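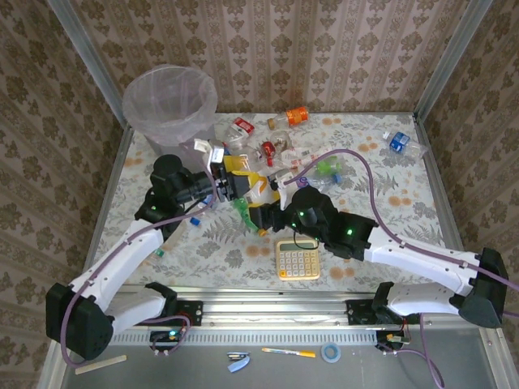
Comparing Finger Pads on Two Arms

Hi, I'm Eglė Rebane, and for my October project I got to try the Praron foam pads against the harder Fisau fingers! I gave each set 27 grabs at plastic trash (bottles, wrappers, pouches). Foam was my favorite by a mile, mostly because it's so forgiving when my aim is off.

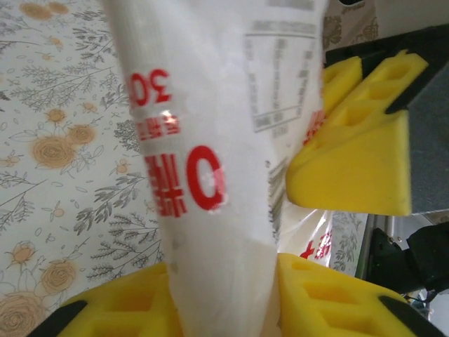
Fig. 2. White pouch between the yellow foam pads.

Bottle caps drove me nuts with both sets.
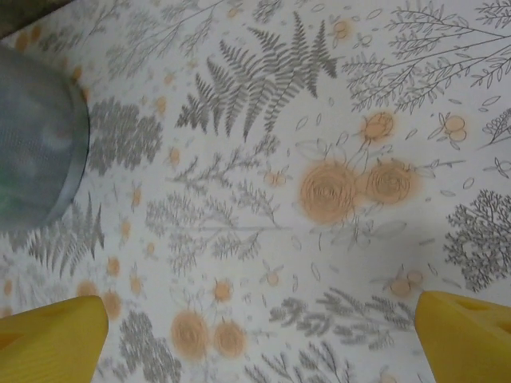

Would I change the controller too?
Only after the pads are settled, one thing at a time.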